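The town of Ramville has one traffic light, two dentists and, as of last winter, a waiting list for the community choir. I mention the dentists because both of them sing bass, and because they have not spoken directly to each other since the Fauré.

I joined in February, on the theory that a person who works alone at a kitchen table ought to leave it once a week. The choir meets in the old Flornis building on Sokol Street, which used to sell carpet and still smells like it. You don't audition. You stand next to the piano while Tiruwork Asfaw plays a few notes and you sing them back, and then she looks at you for a while and says "alto" in the voice of a doctor who would like you to come in and discuss the results.

I had always thought I was a soprano. So had my mother, who paid for the lessons.

Altos, for those who have been spared, do not get the tune. The sopranos get the tune. The tenors get it now and then, as a treat, and make a face while they have it. The altos get one note, usually an A, and are asked to mean it. In my first piece I sang the same pitch for 35 measures, moved down a half step, and came back. When I complained about this over coffee I was told the half step was considered one of the great moments of the repertoire.
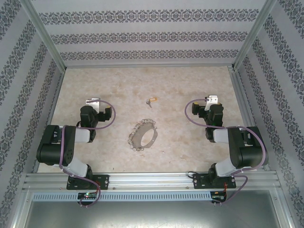 It took me until spring to hear it. You can sing an inner part for weeks, bored out of your skull, and then the basses finally learn theirs and the floor comes up under you. Your dull A turns sour, then sweet, and you haven't done a thing. Everyone else has moved. I went home that night and tried to explain this to my husband, who said it sounded like sitting in a parked car while the one beside it backs out. I was annoyed for days at how good that was.

The choir has 50 members on paper and a little over half that on a night when there's a ball game. Dues are modest. The music library is not: 361 titles in steel cabinets, most bought by a director in the seventies with a weakness for sea chanteys. Asfaw has been through every drawer. She gives each piece a pencil grade on the cover, and I have seen her write "no" on something with a picture of a whale on it and underline the word.

She runs rehearsal the way some people back a trailer, with many small corrections and very little talk. We start with breathing. We then breathe again, because we did it wrong. She believes the whole problem with amateur singers is that they listen to themselves, and she will stop a piece cold to ask the second row what the first row just did. The second row never knows. Then she asks the first row, and they don't know either.

People like me come in wanting to be taught to sing better. What you get taught is when to shut up, which is harder and has less to show for it at parties. There is a trick called staggered breathing, where you sneak a breath in the middle of a long note while your neighbor holds on, then slip back in and cover for her. Done right, the sound goes on forever and no one in it is suffering. Done the way we did it at the spring concert, the entire alto section inhaled at once, and a man in the audience said "Oh!"
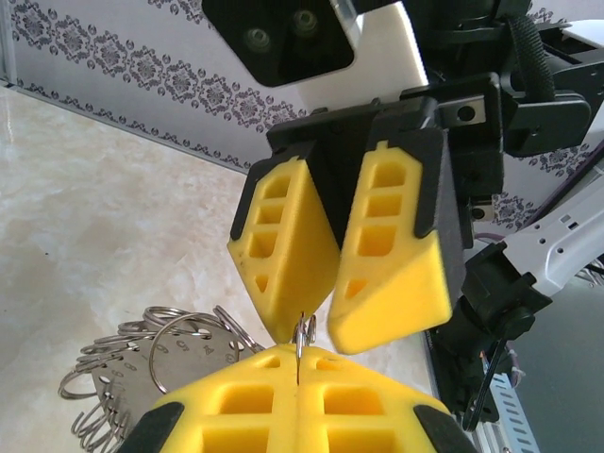 Madhu Katiyar thinks I'm making too much of the listening. It's all very noble, she told me, but half the section is listening to her, she is listening to the piano, and if the piano ever goes down we'll all go with it like ducklings into a storm drain. In her view a choir needs three people who can count and a crowd who can follow, and there's no shame in knowing which you are. She was kind enough not to say which I am.

She may have a point about the piano. At the last rehearsal before summer the pedal stuck, and we went on without it, and by the end of the motet we had sunk so far that the basses were mostly air. Asfaw let us finish. She played the chord we should have been on, and then, some distance below it, the chord we had reached. She did this twice. One of the dentists laughed, and the other one, I swear, nearly looked at him.

The fall concert is Fri 19 October, in the Flornis building, folding chairs, no charge. We are doing the Fauré again. I have the A for most of it, and I've been practicing over the dishes, where it sounds like a refrigerator with something on its mind. If you come, sit on the left, near the altos. You won't hear us there either, but the radiator's on that side.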